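How Does a Hotel Work?

A hotel is a building where people pay to sleep for a night or longer. Guests have a room with a bed and usually a bathroom of their own. When they leave, someone else moves in, often on the same day.

This page explains what happens in a hotel from the time you book a room to the time you go home. Most of it is work that guests never see.

Booking the room

Before a trip, a grown-up in your family picks a hotel and makes a booking. A booking is also called a reservation. It is a promise on both sides: the hotel promises to keep a room for you, and your family promises to come and pay for it.

The hotel keeps all its bookings in a computer. The computer knows which rooms are taken on which nights. It also knows small things that people have asked for, such as a crib for a baby or a room near the elevator.

The price of a room can change from day to day. In the beach town of Skorby, a room costs much more in July than in December. The room is the same. In July many families want it, and in December very few do.

Some hotels sell a few more rooms than they have, because they expect some people to cancel. This is called overbooking. If everybody does come, the hotel has to find a room for somebody at another hotel nearby.

Checking in

When you arrive, you go to the front desk. This is called checking in. The person at the desk finds your booking, asks a grown-up for an ID and a credit card, and gives you a key.

In old hotels the key was made of metal and hung on a heavy tag so that people would not walk off with it. Today it is usually a plastic card. The lock on your door reads a code from the card. When your stay is over, the code stops working, and the next guest gets a new one. A lost card is easy to replace. The desk clerk makes another one in a few seconds, and the old card will not open the door anymore.

Check-in often starts at 3 in the afternoon. If you come early, your room may not be clean yet. You can usually leave your bags at the desk and go out.

What do the room numbers mean?

The first part of a room number is normally the floor. Room 412 is on the fourth floor. In a tall hotel, room 1506 is on the fifteenth floor. Odd numbers are often on one side of the hallway and even numbers on the other.

Some hotels skip the number 13, because some people think it is unlucky. The elevator buttons go from 12 straight to 14.

Cleaning the rooms

The people who clean the rooms are called housekeepers. They push a cart down the hallway with clean sheets, towels, soap, toilet paper and trash bags on it.

When a guest has left for good, the housekeeper takes off all the sheets and pillowcases, makes the bed again, cleans the bathroom, empties the trash, dusts, and vacuums the floor. Then another worker may come and check the room. After that the computer shows it as ready.

If you are staying another night, the job is smaller. Many hotels ask you to hang up the towels you want to keep using. Towels on the floor or in the tub are taken away and washed.

Do you want to sleep late? There is a sign for the outside of the door that says "Do Not Disturb." Housekeepers will come back later if they see it.

Where do the dirty sheets go?

They go to the laundry. In many hotels it is in the basement, with washers big enough to hold the sheets from a whole row of rooms. After drying, the sheets go through a machine with hot rollers that presses them flat.

Other hotels send their washing out by truck. The Jarkach, a hotel with 200 rooms, sends out nearly 900 towels on a busy Monday, after all the weekend guests have gone home. Clean ones come back on the same truck.

Breakfast

Cooks often start at 5 in the morning. In a hotel with a breakfast buffet, the food is set out on long tables and guests help themselves. Hot food sits in metal pans with warm water underneath. -- The water keeps the eggs from drying out.

The kitchen looks at the computer to see how many guests are staying, and cooks for that many. A rainy day makes a difference too. People eat later and sit longer.

Who works at night?

A hotel does not close. Somebody has to be at the front desk all night for late guests, lost keys and people who feel sick. This worker is often called the night auditor. An auditor checks numbers, and that is the other half of the job. During the quiet hours the night auditor adds up everything guests paid for that day and makes sure the totals are right.

Big and small

The smallest kind of hotel is often called an inn or a guesthouse. The Lūse guesthouse has only four rooms, and the same family does the cooking, the cleaning and the front desk. At the other end is the Praltora, a resort with 1,000 rooms, three pools and its own fire truck. It has 3,665 keys hanging in one office, and those are just for closets, pumps, gates and storerooms.

Checking out

On your last day you check out. Most hotels want you to leave by 11 in the morning, so there is time to clean before the next guests come. Look under the bed and behind the bathroom door before you go. Phone chargers, stuffed animals and pajamas are left behind most often. Hotels keep lost things in a storeroom for a while, with the room number and the day written on a tag. If you call and tell them what you lost, they can usually mail it to you.

Words to know

Reservation: a promise to keep a room for someone.
Lobby: the big room inside the front door of a hotel.
Vacancy: an empty room that can still be booked.
Suite (say "sweet"): two or more rooms rented together.

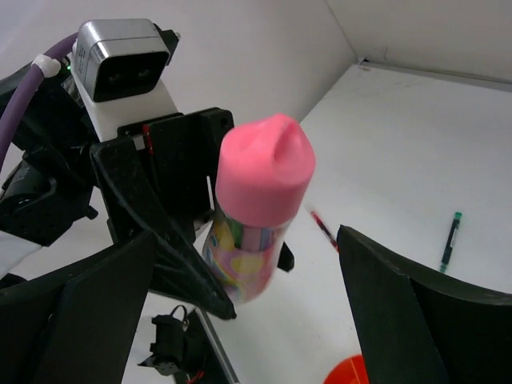 A see-through bottle with a bright pink cap.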